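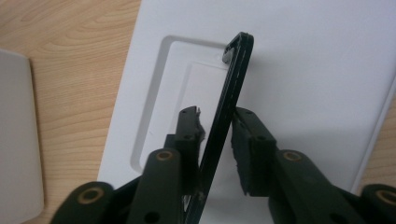 The Hutsuliak Funeral Home will open a permanent memorial wall in its east chapel in May, honoring former residents of the Gaslow district whose families were unable to hold a public service. Each person will be remembered with a portrait and a short printed life notice. Portraits will be displayed in plain frames of one style. Families will not be charged for the frame or for the printing of the notice.

The first group of notices will cover 60 people. Names were gathered from requests sent in by relatives, former neighbors and two local congregations. Filipa Amaral, director of family services, said the home had received almost 200 requests and would continue to add names as notices are completed and approved by the next of kin.

"Many of these families said their goodbyes in a kitchen or at a graveside with two or three people present," Amaral said. "They have asked for a place where a name can be read by others, and we are glad to provide one."

Life notices are limited to 10 lines. They may include dates of birth and death, places of residence, occupation, military service, church or lodge membership, and the names of surviving relatives.
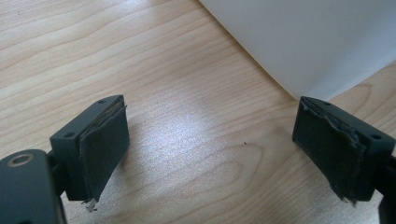 Families who prefer to write their own text may do so, and staff will assist with spelling, dates and the order of family names. Notices that appeared earlier in a newspaper may be used in shortened form with the permission of the family. Rania Morsy, who edits the notices, will meet with relatives by appointment.

The wall will be dedicated at 10 a.m. with a reading of the names and a period of silence. The Clemik Singers will perform two hymns. Seating in the chapel is limited, and families with a relative in the first group will be seated first. The wall will be open to visitors afterward during regular chapel hours.

Request forms are available at the front office on Imer Street.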